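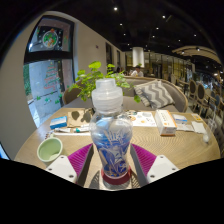

Part-time Front Desk and Members' Assistant
Berkcombe Community Tool and Garden Library
Posted 9 January 2018

We're looking for a friendly, patient person to join us at the front desk of the Berkcombe Community Tool and Garden Library, and if you have ever lost a happy half hour in somebody else's shed, we think you might like it here.

For those who haven't visited, we lend out tools, garden gear and the odd bit of camping equipment to people in Berkcombe and over the hill in Stuvenham. Members pay $80 a year ($70 if you're a student or on a pension) and can take home up to seven items at a time. We began with a row of donated rakes and a very old wheelbarrow, and these days we fill the whole ground floor of the former seed merchant's on Hosik Street, with the mowers out the back under the lean-to. It's a cheerful place, a bit draughty in winter, and it smells of linseed oil and potting mix.

Our current assistant is moving interstate to be near her grandchildren, and we'll miss her dreadfully. She has kindly offered to stay on for the first two weeks to show the new person how everything works, including the label printer, which has moods.

What you'd be doing

Most of the job is talking to people. Somebody comes in wanting a drill, and after a little chat you find they're hanging a heavy mirror on a brick wall and need quite a different drill, plus the right bit, plus a quick word about finding the mortar line. You don't need to know all this on your first day. You do need to enjoy asking, and to be happy to call out to the workshop when you're stumped (we all do it).

Besides that, you would be checking items in and out on the computer, giving returned tools a wipe and a once-over, taking phone bookings, signing up new members and sending the reminder emails when the hedge trimmers have been on holiday too long. We charge very small late fees and we waive a fair few of them, so there's no call to be stern with anybody.

In April the pace picks up, as that's when we run our autumn planting weekend and the seed swap. You'd help with the bookings beforehand and be on deck for both days, with time off in lieu afterwards. There is cake, and there are a great many broad beans.

Who we're hoping to meet

Somebody who is kind to people who feel silly. A lot of our members have never held a saw before and are a little embarrassed about it, and the way they're spoken to in the first few minutes decides whether they ever come back. If you've worked in a shop, a library, a clinic reception or a school office you'll know just what we mean, but we would also be glad to hear from people who've been at home with children or caring for a parent and are looking for a way back into paid work.

You'll need to be comfortable with a computer, able to write a clear and polite email, and able to lift the smaller gear onto a bench. The heavy things live on trolleys and are moved by two people, always. A driver's licence is handy for the occasional delivery but we won't rule you out for not having one. A second language would be very welcome, and so would any knowledge at all about chainsaws, on which we are thin.

You will need a Working with Children Check before you start, as we have school groups through. We'll pay for it.

Hours and pay

The position is three shifts a week of five hours each, with one of them on the weekend. We can be flexible about which weekdays they are, and we'll happily work around school pick-up. It's a permanent part-time job under the award, with super, paid leave and free membership for you and your household. There is a six-month probation period, with a proper sit-down talk halfway through so that nothing comes as a surprise.

The front desk and the tea room are all on one level and there's a ramp from the Jacobs Lane side. The lavatory is accessible too. If something about the desk or the hours would need changing so you could do the job well, please tell us and we'll see what can be done.

How to apply

Please send us a letter of a page or so telling us a bit about yourself and why you'd like to work here, along with a résumé if you have one. Don't fuss over the layout. We'd sooner read something that sounds like you - and if you want to mention the best or worst thing you ever built, we would enjoy that very much.

Letters can be handed in at the desk or posted to the library, marked for the attention of Zulkifli Pasaribu, our coordinator. He is also glad to have a chat beforehand if you're not sure whether the job would suit you. Just drop in when we're open and ask for him.

We'll be reading letters until the end of the month and will write back to every person who applies. Interviews will be held here at the library, with two of us and a pot of tea, and should take no more than 45 minutes. Wear whatever you'd wear to work in a shed.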